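Home | Reviews | Payroll | Leave | Contact

Grakora Leave Tracker: review for small employers
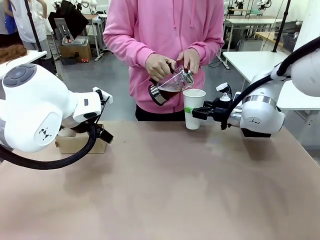

Grakora keeps parental, sick and vacation leave for a small staff in one calendar. I ran it for a firm of 19 people from February on, replacing a spreadsheet. It costs $418 a year for up to 40 employees.

Setup took an afternoon. State leave rules are loaded already, and you can add your own policy on top. Return dates update when a request is changed, which Flultance never did for us. Reports export cleanly to payroll.

The weak spot is part-time staff. Hours accrued have to be corrected by hand each quarter, and support was slow to answer. I would still renew.

Corentin Bouvier, 10/25/20

Contact | Copyright Camholm Business Reviews | Back to top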